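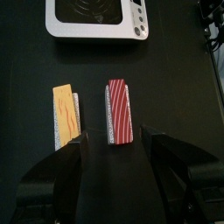
Zhuoran Tang

Tritden Two-Finger Gripper Kit
Workshop edition, for tabletop arms

The Tritden is a two-finger gripper supplied as a kit for owners of small tabletop robot arms. It is intended for assembly at home or in a shared workshop, with hand tools only. The kit was developed at the Turnodberg workshop, where members use it daily for sorting and stacking small parts and painted blocks.

Both fingers are black and close together on a single motor. A small camera mounts at the wrist and looks down between the fingertips, so that the operator sees the work from the side of the tool. A dark, matte tabletop is recommended. Yellow and red blocks stand out well against it, and glare from overhead lamps is reduced.

Supplied in the kit

Finger pair, left and right
Palm plate and motor bracket
Wrist camera mount (camera not included)
Cable set, 600 mm
17 screws, with two spares
Printed assembly guide

The arm, the power supply and the controller must be purchased separately. Blocks are not supplied.

Assembly

Builders should allow one evening. The palm plate is fitted first, then the motor bracket, then the fingers. The camera mount goes on last and should be left finger-tight until the view has been checked. Cables should be led away from the working area and tied at the edge of the table — a loose connector under a moving arm is the most common cause of damage reported to the workshop.

Members who print their own parts may request the finger files from Esperanza Mbeki. Printed fingers fit the standard palm plate. They are not covered by the warranty.

Specifications

Weight, assembled: 217 g
Drive: one motor, both fingers
Wrist pattern: Delacroix, four-hole
Finger finish: black

The earlier Brevus wrist plate has a different hole pattern and requires an adapter, which is stocked in limited numbers.

Ordering

Kits are assembled in batches of 8 and shipped in the order in which requests are received. The present batch was released in October 2021. Workshop members may collect from the parts counter — please bring the order number. Questions concerning fit or replacement parts should be addressed to Booker Mercado at the Turnodberg workshop.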